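Runners and walkers wanted for a spring evening group at Drotier track

Hello! I look after the beginners' evenings at the Drotier ground and I'm putting a new group together for March. I've got room for 14 people and I'd love most of them to be folk who haven't set foot on a running track since school.

So what is it? Six weeks, two evenings a week, 6.30pm until a bit before eight. We warm up, we do some short efforts with plenty of walking in between, and then we finish with something longer at a pace where you can still chat. The longest single effort in the first fortnight is 300 metres, and you can walk half of it if you like. I did for most of my first winter.

Who I'm after:

Adults of any age, any shape, any speed
People who can make at least eight of the twelve evenings (life happens, I know)
Walkers, too. I mean it! Two of last year's group never ran a step and they're both signed up again

You don't need spikes, please don't buy any. Ordinary trainers with a bit of grip are fine. Bring water, a layer you can take off and another you can put back on, because it gets chilly quickly once you stop moving.

A few of you have asked what you get out of it apart from sore calves. There's no fee, tea afterwards is on us, and Blomqvist Sports on the high street gives everyone in the group a voucher towards shoes when they finish. I'm also keeping a simple diary of how people get on for the Seto club newsletter, so I'll ask you to fill in a short form at the start and another at the end. First names only, and you can skip any question you don't fancy.

I do love it out there, I must say. If you've only ever run on pavements, a proper track is a treat: level all the way, no kerbs to trip over, and that lovely brick-red surface with a white line to follow when your brain has gone to mush.
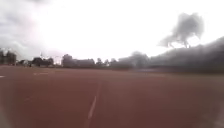 Parking is off Clondico Lane, and the gate code is 2196 (it changes at the end of the season, so don't write it on your hand for next year). The 149 bus stops by the school and it's a five-minute walk from there. Toilets are in the clubhouse, changing rooms too, though the showers are best described as brisk.

If you have a heart condition, or you've had an operation lately, have a word with your GP first and then let me know. It won't rule you out, I'd just like to plan the evenings properly.

To put your name down, use the contact form on the Seto club page and write "spring evenings" at the top. Tell me a little about yourself, whether you'd rather walk or run, and any evenings you already know you'll miss. I'll answer everyone by the end of February. If we fill up I'll start a list for the summer group.

Friends and couples are welcome to apply together, just send one form each so I don't lose anybody.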